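Omid Hassanpour had the new apartment for exactly one evening before he invited everybody over, and oh, he was happy! Seven people were coming at 7, up three flights, to eat fries in a kitchen he had wanted since October.

He ran around opening boxes. His sister had packed them in Tredberg, and she packed the way she talked - everything at once, in no order at all. Out came the lavender plate from Grandma's. Out came the green colander and the cup that went with it, and then the ketchup, which had ridden 165 miles between two pillows.
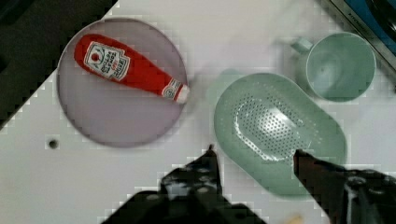

"You moved ketchup?" Serra said when she called from the road.

"It's good ketchup!"

She laughed so hard she missed her exit. He put her on speaker and kept going, singing a little, hunting for the big pot. It had to be somewhere. He found the candles, a sock, a whole bag of clothespins (wonderful, he'd needed those) and finally the pot, with the potatoes packed inside it.

"Found them!" he yelled at the phone. "Drive faster!"

Then the doorbell rang, and he ran to get it with a potato in each hand.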